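Veltov water flosser: three months in

My hygienist has been nagging me about flossing for years, and I've been nodding and going home and not flossing for just as long. So in September I gave in and bought the Veltov, the cheaper of the two everyone seems to talk about (the other is the Gasolell, which my sister has and swears by).

First impressions were mixed. The tank holds 200 ml, so I run out just as I reach the bottom back teeth and have to stop and refill with one hand while dribbling. My sister's Gasolell has a 600 ml tank and she never lets me forget it! On the other hand mine fits on the shelf over the basin and hers takes up half the worktop.

Start on the gentle setting. I mean it. I went straight to the top one on a Sunday morning and soaked the mirror, the towel and my pyjamas, and my gums were sore until bedtime. Lean right over, close your lips round the nozzle, and only then switch on.

It gets behind my bottom front teeth brilliantly, and under the fixed wire I've had since my brace came off, where ordinary floss just won't go. The hygienist, Taras Stelmakh, had a poke about last visit and said there was less bleeding than before, though he still wants me using the little brushes at the back. I use the Preda ones, 20 to a pack, and they're fine.

Grumbles: the charging cover is fiddly, the buzz is loud enough to wake the dog, and spare nozzles cost more than they should. The battery is good though, I charge it every couple of weeks.

Would I buy it again? Yes, for a small bathroom. If you've got the space and don't mind spending over 100, go for the bigger tank. 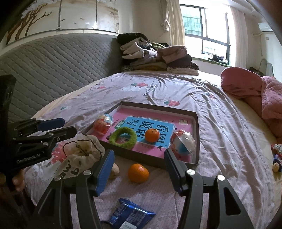
Cleaning and descaling

Run a tank of warm water and a splash of white vinegar through it once a month, then a tank of plain water. Leave the lid open overnight so it dries out.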